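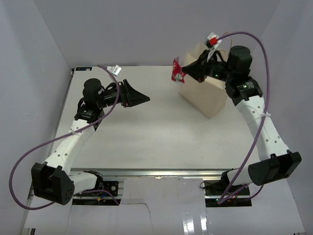 Packing dry snacks into paper bags

Clear and wipe the table before anything is brought to it. A plain white top shows crumbs and oil at once and needs only a damp cloth, then a dry one. Paper picks up moisture from a surface that looks clean, and a softened base is the usual cause of a split.

Stand the paper bag open near the back of the work area, with the mouth folded outward by 2 cm. The cuff keeps the bag open during loading. Hold each snack bag by a top corner or by the seal. Gripping the middle presses air against the seam and crushes the contents.

Lower the snack bag until it touches the bottom, then release it. Flat packets go upright along the sides and puffed ones fill the center. Leave the top two inches of the paper bag free for closing.

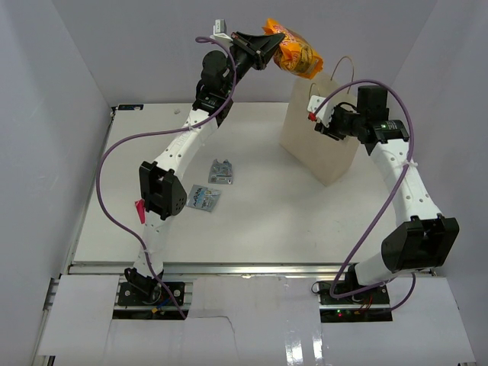
Ormsby wrote in to say that lowering takes too long on a full batch, and that chips dropped from the height of the cuff arrive in the same condition. Pretzels and crackers tolerate this. Thin chips do not, and the lower packets take the impact of each one added.

To close, unfold the cuff, press the sides flat and roll the top down twice. One clip in the center is enough. Tape tears the paper on opening and prevents reuse.

Store filled bags in a single row on a dry shelf, away from the stove. Write the earliest use-by date on the front in pencil. A bag in good condition can be used nine or 10 times; discard it when the bottom fold turns soft or shows grease.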